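Clokstead House -- Shared Kitchen Support
Ticket 465
Category: Sink and faucet
Location: Second floor kitchen, double sink
Status: Closed

Opened by Nurhan Tatlı, 7:40 a.m.

The water pressure at the kitchen sink has dropped. It was fine through most of April and got worse in the first part of May. With the handle all the way open I get a thin stream, enough to rinse one thing at a time but slow for filling a pot. Hot and cold are both the same. The bathroom on the same floor is normal and so is the shower.

Two other things while I am writing. The right basin drains slowly after greasy dishes, and there is a dark line of dirt along the ledge behind the sink that does not come off with dish soap. I have tried twice.

I have not taken anything apart.

Reply, 9:15 a.m.

Thanks for the report. Before we send anyone up, please check the following and write back with what you find.

Open the cabinet under the sink and look at the two shutoff valves. Turn each one counterclockwise until it stops. Do not force them.

Put a large measuring jug under the faucet, open the handle fully on cold, and time how long it takes to reach 500 ml. Do the same on hot.

Tell us if the stream is straight or if it sprays to one side.

Nurhan Tatlı, 12:50 p.m.

Both valves were already open. The cold one moved maybe an eighth of a turn and stopped.

500 ml took 28 seconds on cold. Hot was the same, 28 seconds. The stream is straight and does not spray.

I washed up afterward and it is usable if you hold things right up under the spout. The long white plastic one is the worst to rinse, as food sticks along the edges and there is not enough force in the water to push it off. I ended up using my thumbnail.
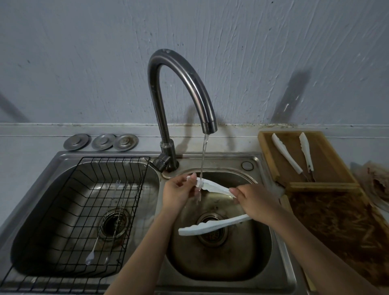
Ticket notes by Ferhat Saraç, Kitchen and Plumbing, Clokstead House
Last edited 4:30 p.m.

Went up at 2 p.m. with the small tool bag. Notes in the order I did things.

1. Supply. Closed both shutoffs, took the cold hose off and ran it into a bucket for a few seconds. Strong flow. Did the same on the hot side, also strong. So the building supply is fine and the trouble is somewhere between the hoses and the end of the spout. Put both hoses back and checked for drips with a paper towel. None.

2. Spout tip. Unscrewed the tip with a cloth around it so the jaws would not mark the finish. The screen inside was packed with white scale and a few dark flakes. I could not see light through most of it. Ran the faucet without it and the flow was back to normal.

3. Cleaning. Soaked the screen in plain white vinegar in a cup for an hour, then went over it with an old toothbrush. Most of the scale came off. Two spots near the rim did not, so I fitted a new Priston screen from the van instead and threw the old one out. Hand tight only. If you overtighten these the washer folds and you get a drip down the outside.

4. Flow test. Same jug, cold, handle fully open: 500 ml in 6 seconds. Hot the same. Left it at that.

5. Right basin drain. Lifted the strainer and cleared what was caught there, mostly rice and some onion skin. Ran hot water with a little dish soap. It drains fine now. There was grease further down but not enough to take the trap off. If it slows again within the month, reopen this ticket and I will do the trap.

6. Ledge. Part of the dark line is dirt and part of it is stain in the old sealant. Baking soda paste and a stiff brush took off the top layer at the left end. The rest needs the sealant cut out and redone. I have put that on the Pomcombe work list with the other second floor jobs, so it is not part of this ticket.

For whoever uses the kitchen: please wipe down the steel when you finish. The water spots are the same hard water scale that blocked the screen, and they come off easily when they are fresh. The wooden piece to the right of the sink should not be left lying in water either -- stand it on its side to dry. The drain stoppers can stay along the back of the counter, but lift them when you wipe.

Nurhan Tatlı, 6:10 p.m.

Tried it with tonight's dishes. Much better, and the spoon and the tongs came clean without scrubbing. One question: how often should the screen be cleaned? I can do it myself if it only unscrews.

Ferhat Saraç, 6:35 p.m.

Every three months is enough with the water we have. Put the strainer in first so you do not lose the washer down the drain. Spare washers are in the drawer by the stove, in the envelope marked Kılıçarslan.

Closing this one. Sealant is tracked separately.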